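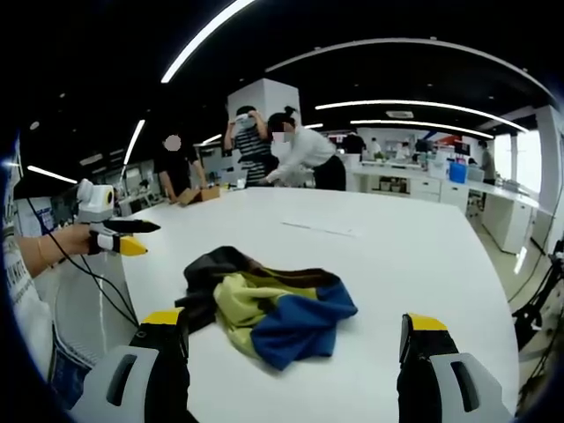

December
Valentyna Zinchenko, project lead, Kamcombe Textile Reuse

Progress report to the Shirazi Fund, second period

This report covers the work on sorting and refolding donated clothing and household cloth at our Kamcombe room. Halima Mabula has read it and added the figures on stock.

Stock

We received 690 items in the period, most of them from the collection point at Fernemport. The rest came in from people in the town. The Fernemport bags arrive tied but not sorted, so tops, tea towels and odd lengths of cloth come out together. At the end of the period 300 items were still waiting to be looked at. That is more than we wanted. Two deliveries came close together and we had nowhere else to put them.

Table work

All folding is now done on the large white tables. In the last report we said we were using the old dark benches, and that navy and black items were being missed or folded with the wrong side out. Dark cloth is much easier to see on white. Pale cloth is harder, and the pale yellows and creams need a second look before they go in a pile.

Garments made from panels of different colours take longest to fold. A piece in pale yellow-green, royal blue and a very dark brown or black will look like three separate cloths when it is heaped up, and new people tend to pull at one colour and leave the rest behind. We now ask everyone to find a hem or a corner first, open the piece out, and only then decide how it should be folded. It is slower for the first few sessions. Halima would like to keep it as the rule and I agree with her.

We also tried folding against a fixed width so that piles would stack evenly on the shelves. 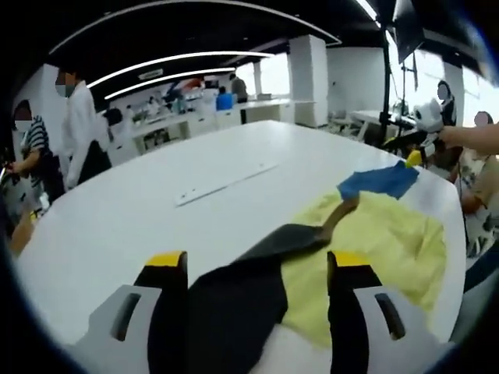
The fixed width worked for towels and plain cloths. It did not work for tops with sleeves, which came out too thick in the middle and slid off the pile. For those we have gone back to folding by eye. Items with thin ties or strips attached are laid out flat and the strip is tucked in last, otherwise it catches on whatever is next to it.

Sessions and people

Sessions run from 9.30 to noon, with a break at 11. We have stopped running the afternoon session for the winter. Attendance had dropped and the room is dark by four. Several people from the afternoon have moved to the morning, and the tables are fuller as a result. Masks are available for anyone who wants one, as some of the older cloth is dusty.

Spending

The grant for the period was 2,000 pounds. It has gone on room hire, shelving from Pradov and the van from Fernemport. The shelving came with 3 brackets missing and Pradov have agreed to send them. Until they come, the top shelf is not in use. We have kept back enough for the January hire.

Not done

The printed folding guide is late. Halima has a draft, but the page on panelled garments has to be rewritten to match the new method. The labels for the shelves have not been ordered.

Next period

Clear the 300 waiting items before taking another Fernemport delivery. Finish the guide. Fit the brackets and label the shelves. We would also like to talk to the Fund about a second van trip each month, and will send costs separately.

Related items
First period report: setting up the Kamcombe room
Fernemport collection point: what we can and cannot take
Notes on storing wool over winter
Session times, December and January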